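Window Cleaning Walk-Round, Stultico Building, Ekelport
Ladder, pole and rope kit check, with my comments

I do this walk-round before every big exterior job, and I've started typing up my notes because Montri asked me to and because my handwriting is a crime. Work down the list in whatever order suits the building. I start at the van and finish on the roof, mostly because that's where the coffee isn't.

VAN AND LOADING

Roof rack clamps tight: OK
Ladder straps, no fraying: ONE REPLACED
Water tank strapped down: OK
Hose reel brake holds: NEEDS ATTENTION
Spill kit on board: OK

The strap I swapped was the blue one at the back. It had a fuzzy patch where it rubs on the rack, and I've cut it in half so it can't sneak back into the box (it has done that before!). The reel brake slips if you pull hard. It's usable if you wedge it, but I don't want people wedging it for the whole winter, so it goes to Barros for a new pad.

LADDERS

Feet, rubber all present: OK
Rungs clean and straight: OK
Locking catches click home: OK
Inspection tags readable: FAIL, 2 TAGS

Both unreadable tags are on the short ladders. The ladders themselves are lovely, no dents, no wobble, but if I can't read the tag I can't sign for it, so they stayed on the van and we did the lobby glass from the floor with poles. Minoru Yoshida has new tags in the office drawer. Please write on them with the paint pen and leave the ballpoint alone.

WATER-FED POLES

Sections slide and clamp: OK
Brush head tight: OK
Hose has no splits: OK
Overhead lines checked: OK, SEE NOTE

There's a cable coming into the building over the loading dock. Keep the poles down when you walk through there, all the way down, every section. I put two cones out and a strip of tape on the ground, and the tape was still there when we packed up, which pleased me no end.
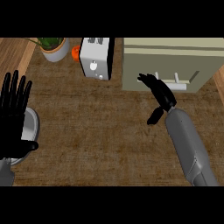
Ekelport, November

Second visit, and this one was mostly about the roof and the inside sills. We got in through the side door at 7:30 with Toshiko Arai from the front desk, who signed us in and handed over the roof key. Weather dry, a bit of a breeze. I'd set our limit for pole work at 15 miles an hour on the hand meter and we stayed under it all morning, although I did check more often than I needed to. I like the little meter, what can I say.

ROOF ACCESS AND ANCHORS

Hatch opens and stays open: OK
Guardrail solid by hand: OK
Anchor points, current certificate: 5 OF 5
Anchor points, no rust or movement: 1 QUERY
Walkway clear of leaves: CLEARED ON SITE

The query is the anchor nearest the stair hatch. It passed its test and the paperwork is in order, but there's a brown stain running down from the base plate and I'd like somebody who knows more than me to look at it. Luzius Koller is coming up on Sunday while the offices are shut. Until he's happy it has a red tag on it and we rig from the others. It makes the north corner awkward to reach, so leave the north corner. The glass up there can stay dirty for another week and the pigeons won't mind.

Leaves took me longer than all the rest put together. Bring a stiff broom next time, the soft one just moves them about when they're damp.

HARNESSES AND ROPES

Webbing, no cuts or glazing: OK
Buckles close and hold: OK
Rope edge protectors present: SHORT
Rescue kit sealed and in date: OK
Second trained person on site: OK, MIYUKI KATAYAMA

We're short of edge protectors. I found some in the Guvden bag, but they were the flat sort and the parapet here has a proper corner on it, so I didn't use them. No ropes went over that side. More are on order.

Miyuki ran through the rescue steps with me out loud before either of us clipped on. It takes a few minutes and I feel silly every single time, and we're going to carry on doing it.

INSIDE SILLS AND PUBLIC AREAS

Wet floor signs out: OK
Sills cleared by tenant: PARTLY
Opening windows latch shut: 1 FAIL
Buckets off the walkways: OK
Trailing leads: NONE

If a sill hasn't been cleared, please don't climb over people's things. Skip the window, put it on the sheet, and the office will sort out a time with the tenant. The window that won't latch is number 27 on the plan, second floor, kitchen side. It closes fine but springs back open if you lean on it. I've taped a note to the glass and told the front desk, and it mustn't be cleaned from the inside until it's fixed.

CHEMICALS

Bottles labeled: OK
Data sheets in van folder: OK
Gloves and goggles, all sizes: LOW ON SMALL GLOVES
Nothing decanted into drink bottles: OK

TO DO BEFORE THE NEXT VISIT

Hose reel brake pad, Barros: me
New ladder tags: Minoru
Stained roof anchor: Luzius
Edge protectors, small gloves: Montri Yensuk to chase the order
Latch on window 27: building management
Stiff broom: whoever gets to the store first

Checked and passed for work except where marked. Roof key back with Toshiko at the desk.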